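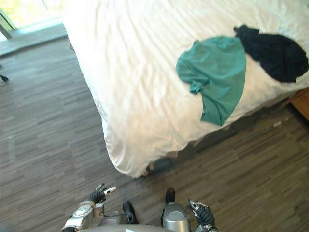 Can a wrist camera tell if the hand has the shirt?

That was the question for my spring project in the Huanca robotics course, and I got way more attached to it than I expected to! The short version: when a two-armed robot picks clothes up off a bed, it needs to know whether it's holding the clothes. The head camera gives a nice wide view for finding a green T-shirt on a white duvet, but once a hand goes in, the hand tends to cover up the very spot you care about. So I wanted to see how far you could get with the cameras down at the wrists.

What I was working with

The robot code runs on Irkano, the control software we use in the course (if you've fought with its startup screen, you have my sympathy). I drove the arms by teleoperation and recorded the head view and both wrist views at the same time. My finished set has 45 clips. Each one covers a single try at picking up a piece of clothing, from the hand coming in to the hand backing off.

I gave every clip one of three labels. "Held" meant the cloth moved with the hand. "Touching" meant the fingers were on the cloth and it stayed put when the hand moved. "Clear" meant no contact at all. I thought labeling would take me an evening and it ate most of a week, mainly thanks to clips where a sleeve was caught between two fingers for a moment and then slid out. I ended up labeling by what was going on when the hand first started to lift -- one rule, applied to everything, even when it felt a little unfair to the clip.

The classifier is small. I started from the Prosholm image model that the course hands out, froze nearly all of it, and trained a new last layer on my labels. It looks at one picture at a time and spits out a score for each label, and then the clip gets whichever label wins the most pictures. Nothing fancy! I wanted something I could retrain on my laptop during lunch.

The up-close problem

Wrist views are strange to look at after a week of head camera footage. Cloth that was a tidy lump on the bed can fill most of the picture. You get knit texture and lint and a wavy edge with the room tipped over behind it, and a big fold can be so close that it goes to mush. My first model loved this in the worst way. It figured out that lots of dark fabric usually meant "held," and then it called every close pass over a black shirt a successful grasp.
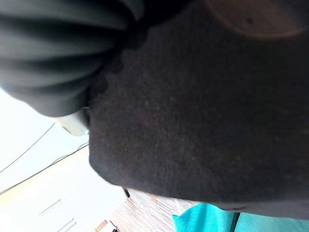
Why not just zoom in with the head camera? came the question from the back row when I showed my halfway results, followed by the point that cropping is free and a wrist camera is one more thing to mount, calibrate and break.

Fair question, and I hadn't tested it, so I went home and added it. I cropped the head view to a box that followed the hand and trained the same model on the crops. It helped on clips where the hand came in from the side. When the hand came straight down, the crop was mostly the back of the hand and a bit of wrist, and a sharper look at the back of a hand doesn't tell you much about what's under it.

For the wrist model, I changed two things. First, I stopped shuffling pictures from the same clip across training and test. (Yes, I did that at first. Yes, my scores were amazing. No, they didn't mean anything.) Second, I added a motion input: the difference between the current picture and one from slightly earlier. If cloth is held, it should stay fairly still in the wrist view while the background slides by. If it isn't, the cloth slides too.

The other arm gets in the way

I hadn't planned on how often one hand's camera would pick up the other hand. With both arms working close together, you can have fingers hanging under a fold of cloth in one part of the view and the camera's own hand poking in from another.

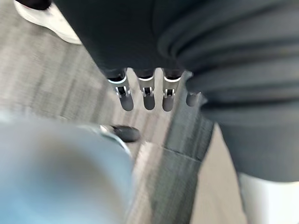
My motion trick got confused by all of this, because a second hand moves on its own and looks like neither cloth nor background. I tried masking out anything that came close to the other arm, using the joint positions from Irkano, and that took care of the worst clips. The mask was blocky and a bit too generous, so it threw away some useful cloth along with the fingers. I'd like to redo it with a proper outline of the hand.

I also kept a few recordings with other stuff in view, like plastic film, to see what the model did with things it had never been trained on. These weren't part of the scored set. Film is rough on it: the glints change with every small movement, and the scores jumped between labels from one picture to the next.
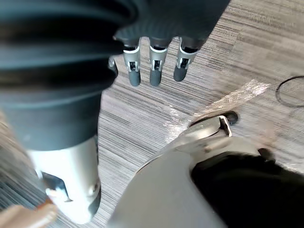 Fig. 4. Wrist camera view with the fingers pointing down and crinkled clear film at middle right.

Results

I held out 12 clips for testing and didn't touch them until the end. The full head view got 6 right. The wrist model with the motion input and the mask got 10 right. Both of its misses were "touching" clips that it called "held," and both had dark clothing in them, so I'm pretty sure the old habit is still in there somewhere.

That's a tiny test set and I know it. Two clips going the other way would make this a much duller section. All the recordings also come from one place and one robot, with me driving, and I probably grab things in my own particular way by now.

What I'd do next

More light-colored clothes, for a start, and someone else on the controls. The Valora group next door has offered me their spare lab hours in July, and my plan is to run the model live during teleoperation and have it beep when it thinks the grasp has failed. I still need to cut the delay before that makes any sense -- right now the vote only comes in after the clip is over.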